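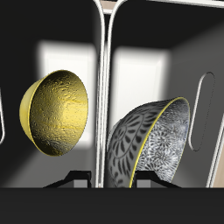
Figure 1. Two of the bowls in the simulator, seen from close up.

Work and Automation, Unit 4: The Bowl Station
Handout prepared by Mervyn Crabtree
Revised May 19, 2025

Read this before the lab session and bring it with you. The reading from last unit (the one on supermarket checkouts) is still useful, so keep it handy.

4.1 Where we are

Last time we talked about automation in big, tidy places: car plants, parcel hubs, bottling lines. This unit goes somewhere smaller, and I think a lot more interesting! Our case is the staff dining hall at Mazza, a ceramics firm in Fladitz that feeds its own people at noon. The kitchen serves 300 lunches a day, and most of them involve a bowl. Soup bowls, salad bowls, tiny bowls for sauce. The firm makes tableware, so naturally the shelves have filled up over the years with every glaze and pattern it ever tried out.

Six people work in the dish room. Part of their job is sorting clean bowls into bins so the serving line can be set up again. Mazza is looking at a robot arm for that one task. The project is called Nevusness (the name was picked before anyone asked me), and all of its planning so far has been done in a simulator called Plusa. That is wonderful for us, because we get to look at a workplace change while it can still be argued about.

4.2 The task, and the job around it

Keep two words apart in this unit. A task is one thing you do, such as moving a bowl into a bin. A job is the whole bundle: the tasks, the order you do them in, the people you do them next to, and the small decisions in between. Machines are bought for tasks. People are hired for jobs. Most of the trouble, and most of the fun, happens in the gap.

Roland Haslam runs the dish room, and he let me shadow him for two shifts last August. I wrote down what he did while sorting bowls. He sorted bowls, of course. He also ran a thumb along rims to feel for chips, set aside anything with dried soup on it, answered a question about the delivery door, and told a new hire to change her gloves. All of that inside 10 minutes. On paper it was one line: "bowl sorting."
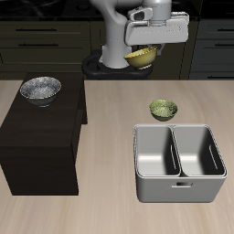

Figure 2. The simulated bench: arm at the back, three bowls, dark block, two-compartment bin.

4.3 What gets simplified

A simulated bench is a kind of claim about what matters. In Figure 2 you have one arm, a handful of bowls, somewhere to set them and somewhere to put them. The real sorting counter has a radio on it, a stack of damp towels and usually somebody's elbow. I don't say that as a complaint. You have to start with something you can reason about, and I get a real kick out of how much you can learn from a bench this bare. Just write down what was left out as you go, while you still notice it.

Questions to carry into the lab:
Who would stand at this bench, and on which side?
Where do bowls come from before they reach it?
Who empties the bin, and how do they know it's time?

4.4 Seeing and touching
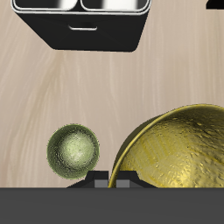
Inspection is the part of the dish room job that workers talk about with the most pride, and it's the part that most plans forget. Roland can find a hairline crack by sound, tapping the bowl with a fingernail as it goes by. Ask yourselves what a camera would have to work with in his place. The gold bowl beside the gripper fingers has a dented, crumpled-looking inner surface, full of bright little glints, and on a surface like that a small chip could easily pass for one more highlight. A plain white soup bowl would be a different story. So "can the robot inspect?" needs a second half every time: inspect which bowl, under which lights, for what kind of damage?

If inspection stays with people, it has to be given a place and some minutes in the new layout. Otherwise it survives as a favor that workers do on top of the official task, and favors don't show up in staffing plans. Mazza's first draft had 28 bowls going through the station at a stretch with no human check in between. The dish room crew asked for one, they got it, and the second draft is better for it.

4.5 Good enough, and who says so 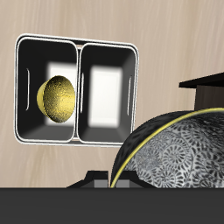 Standards in a workplace are often kept in people's hands, and you only hear them spoken when something breaks them. In the dish room a bowl is "put away" when it sits flat, foot down, with its own size. I have never seen this written anywhere in the building. Now look at the small gold-yellow bowl in the left compartment of the tray. It's in the tray, sure, but it lies with its rim tipped toward the left and its rounded outside showing. Would you count that as put away? A program that only checks whether the bowl is inside the compartment would say yes. Roland would reach in and turn it. Writing the rule down is work, it takes knowledge, and the people who hold that knowledge ought to be in the room (and on the clock) when it happens.

4.6 What might change for the crew

We'll use the remaining class time on these, in pairs.

Pace. An arm has its own rhythm. Does the crew feed it, or does it wait for them?

Skill. A new hire learns the bowls by sorting them. If sorting goes to the arm, where does she learn?

Company. Two people sort side by side now. Plenty of news travels across that counter, including news about safety.

Relief. Repeated reaching is hard on shoulders, and several of the crew would gladly hand it over. Take that seriously too!

For the lab
Pick one bowl from any of the figures. Write half a page on how a person would decide where it goes, then half a page of rules you could hand to a machine. Bring both, along with a list of whatever you had to drop on the way from the first to the second. Pencil is fine.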